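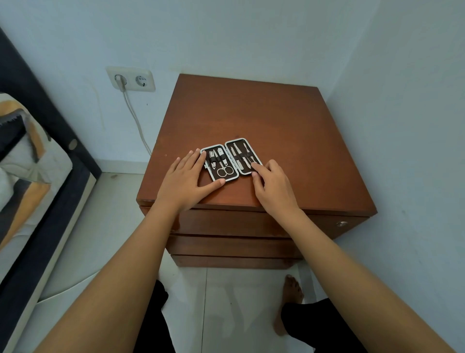
Enden Moves Linen and Supply Runs to Automated Carts, Keeps Kit Checks in the Hands of Room Staff

PUDLEY, December 2024 — Enden, which runs furnished short-stay apartments, has finished installing automated delivery carts and a sorting station at its Pudley property. The system serves all 291 apartments on the site. It was supplied by Barkero and runs on Munshi, the scheduling software Enden's housekeeping team has used since April.

The carts carry clean linen, towels and supply boxes from the basement stockroom to the service closet on each floor. They ride the service elevator on their own and wait at the closet until an attendant unloads them. Used linen goes back down the same way. Before the change, attendants pushed these loads themselves, often making several trips per shift.

No jobs were cut as part of the project. Four stockroom employees whose work was mostly counting and loading have moved to new positions. Two now run the sorting station, one handles repairs and battery changes on the carts, and one has joined the apartment inspection team. All four kept their pay grade and were trained by Barkero on site during paid hours.

Room attendants will see the biggest difference in how their day is set up. Munshi used to print one list in the morning, and any late checkout meant a phone call to the front desk. The list now updates on a handheld device as apartments are released, and the cart is sent to the right floor when the attendant accepts the next room. Attendants can change the order of their rooms, and they can send a cart away if a hallway is busy.

Enden also looked at which tasks should stay as they are. Bed making, bathroom cleaning and the final walk-through were left out of the project from the start. The personal care items kept in the apartments took longer to decide on.

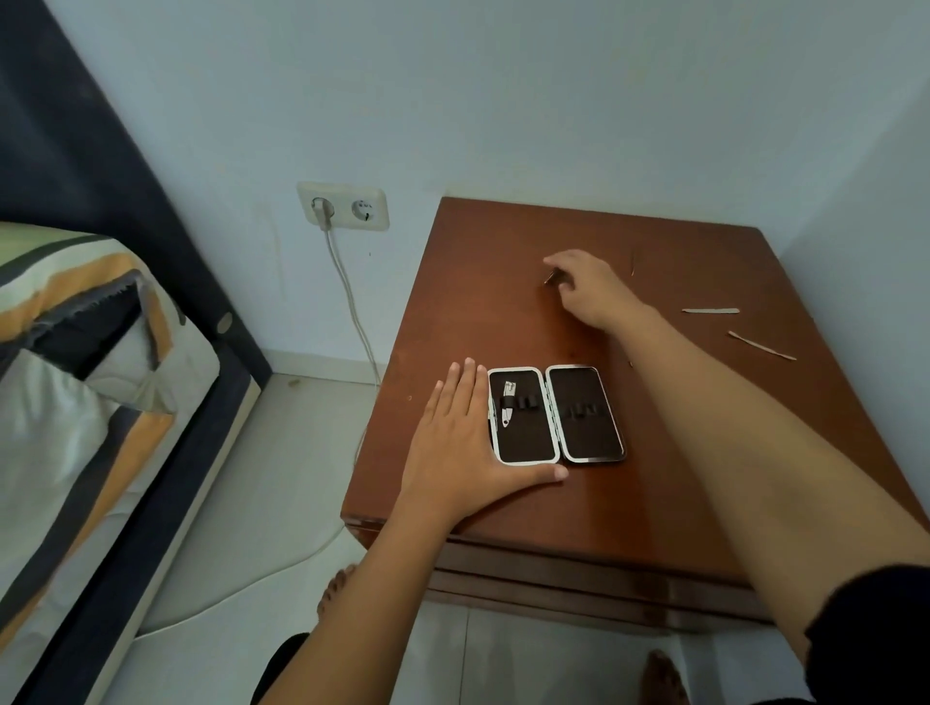 Manicure kits were the hardest item for the sorting station to deal with. The station can read the tag on a closed case and record which apartment it belongs to, but it has no way of knowing what is inside. Someone has to open the case and look. A nail clipper may be in place under its elastic loop while the whole row of loops on the other half is empty, with the nail files and cuticle stick lying out on the nightstand. Thin tools like these are also hard for a machine to pick up from a smooth surface, and each one has to slide under a narrow strap. Enden tested a gripper at the station for this step and chose not to buy it.

Kit checks are now a separate line on the attendant's list, with time set aside for them. In the past the check was part of the general room time and was easily skipped on a full day. If a tool is missing, the attendant marks it on the handheld and a spare is added to the next cart. Kits that need cleaning are closed, tagged and sent down to the basement, where they are cleaned and refilled by hand at a bench next to the sorting station. The bench has stock for 100 replacement kits.

The system handles up to 700 cart deliveries a week. It does not run at night, and the carts do not enter apartments. Staff can stop any cart with the red button on either end or from the handheld — no supervisor code is needed.

Enden will review the schedule with its housekeeping staff in April. Topics already on the agenda are the time allowed for kit checks, cart traffic near the guest elevators, and whether the two smallest service closets need new shelving.

About Enden
Enden operates furnished apartments for short and medium stays. The Pudley property is its largest.

About Barkero
Barkero builds and services indoor delivery carts and sorting equipment for hotels and apartment operators.

Media contact
Enden Press Office, Pudley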